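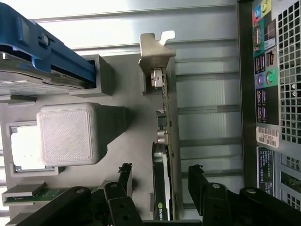

Swap Shelf News

Well, the swap shelf at the Zuvbridge library is back, and I'm so happy I could hug it! We took in 206 books over the summer (a lot of thrillers, and two whole boxes of cookbooks from our friends at the Skukport branch). The rule hasn't changed – take up to 3 at a time, bring back whatever you like, whenever you like.

I've already grabbed a bread book and a fat mystery I'm only 62 pages into, so please don't tell me who did it.

We're open Wednesday until 8 p.m. Large print is on the bottom shelf for now – I'm hoping to move it up in September.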